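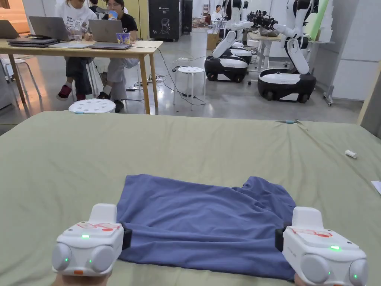

Fig. 4 – T-shirt bleu-violet posé à plat sur un drap vert sauge.

4. Programme Textiles délicats

Ce chapitre concerne les lave-linge Durkholm de la série Skakura. Lire les consignes de raccordement (chapitre 2) avant la première mise en eau.

4.1 Préparation de la charge

1. Vider les poches et fermer les glissières.
2. Retourner les articles imprimés ou foncés.
3. Trier par teinte. Laver séparément les bleus marine lors des 3 premiers cycles.
4. Déplier chaque pièce avant de la placer dans le tambour. Un article introduit plié se rince mal et peut provoquer un balourd à l'essorage. 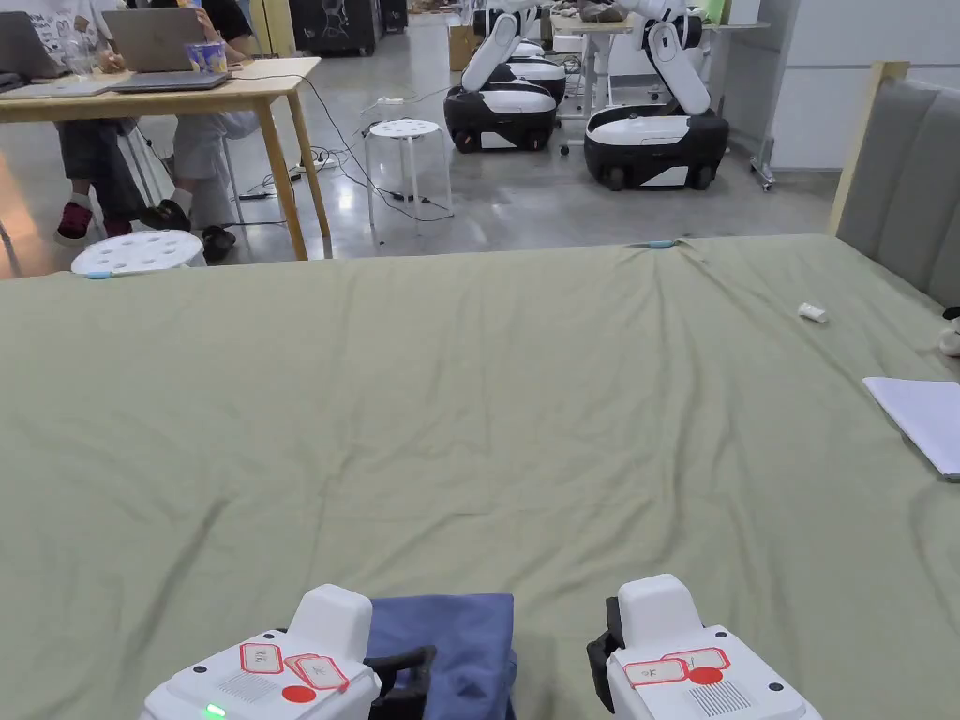

4.2 Réglage du cycle

1. Tourner le sélecteur sur Délicat. L'afficheur indique la durée prévue, soit 71 minutes.
2. Régler la température sur 20 °C avec la touche T.
3. Limiter l'essorage à 700 tr/min. Pour la maille, choisir Sans essorage.
4. Verser la lessive liquide dans le compartiment II, sans dépasser le repère.
5. Appuyer sur Départ. Le hublot se verrouille.

Remarque – Le départ différé n'est pas disponible avec l'option Rinçage plus. Si les deux touches sont actionnées, seule la dernière est prise en compte.

ATTENTION : ne pas utiliser d'adoucissant sur les textiles techniques. Ne jamais forcer le hublot tant que le voyant de verrouillage est allumé.

4.3 Fin de cycle et séchage

1. Attendre l'extinction du voyant, puis ouvrir le hublot.
2. Sortir le linge sans délai et le secouer.
3. Étendre les pièces en maille à plat, à l'abri du soleil direct.
4. Laisser le hublot entrouvert et essuyer le joint.

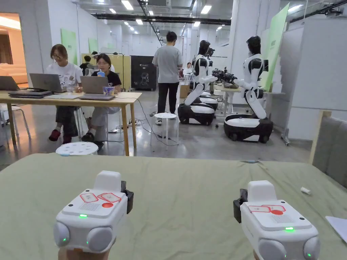 Fig. 5 – Surface recouverte de tissu vert sauge.

4.4 Défauts d'affichage

E3 : arrivée d'eau insuffisante. Ouvrir le robinet et nettoyer le filtre du tuyau.
E7 : vidange incomplète. Contrôler la pompe (voir 6.2).
Ub : charge mal répartie. Redistribuer le linge à la main, puis relancer l'essorage seul.

Si le code persiste, débrancher l'appareil et contacter le service Trerken en indiquant le numéro de série relevé derrière la trappe du filtre.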